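Play Food and Sorting Blocks — Table Set, Wikcombe Room

The play food at Wikcombe is kept in the same cupboard as the foam blocks, and the two usually come out together. This page is a record of the table set as it stood on 2026-01-11, with notes on care and storage for anyone putting together a similar one.
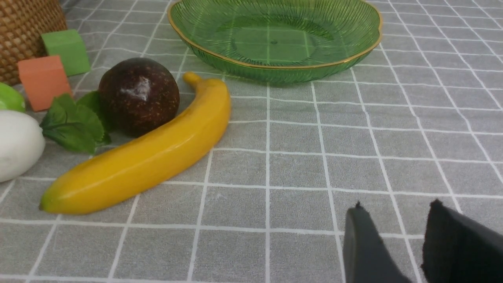

Banana and dark round fruit

The banana is the longest piece of fruit in the set. It has a slightly glossy surface, a narrow stem and a greenish tip, with a small green-brown patch at the blossom end. The dark fruit next to it is maroon-brown with fine tan dots. Our list has it under "passion fruit"; the Gevdale list has the same piece under "mangosteen." Either label is accepted at check-in.

Leaves

Artificial, green, with serrated edges and visible veins. Leaves collect dust along the veins faster than the fruit does along its skin. Brush them dry before wiping. If a wipe is needed, use a damp cloth and lay the leaves flat on a rack for 30 minutes before they go back in storage.

Foam cubes

One salmon-orange, one bright green, both matte. Foam marks easily under a fingernail and should not be stored beneath heavier pieces. Cubes with torn corners are taken out of the set and replaced in the same color. Do not use solvent cleaner on foam.

Wicker basket

Tan-brown, tightly interlaced. Check the rim and the base for loose ends at each change of set. Loose ends are trimmed flush with side cutters — pulling them opens the weave. Baskets are vacuumed with the brush head and are never soaked.

Tablecloth

Gray, printed with a grid of thin white lines. The grid is handy for laying pieces out in rows when the set is checked against the list. Pale and glossy pieces both read well against the gray, which was the main point in choosing it over the patterned cloths. Iron on the reverse side only, low setting.

Storage notes

Smooth pieces go in the lower tray and foam in the upper. Each tray holds 12 pieces with the dividers in, more without, but the dividers prevent scuffing on glossy surfaces and should stay. Lids are left open overnight after cleaning. The full list is reviewed each February, and any piece with a sharp edge, a split seam or lifting color is withdrawn at that time.

Recent galleries

Kuninar: wooden rails and cars
Gevdale: play kitchen, shelves and hooks
Baumgartner loan boxes, contents by tray
Wikcombe: button jars, 1,000 pieces sorted by size
Cloths and mats, care guide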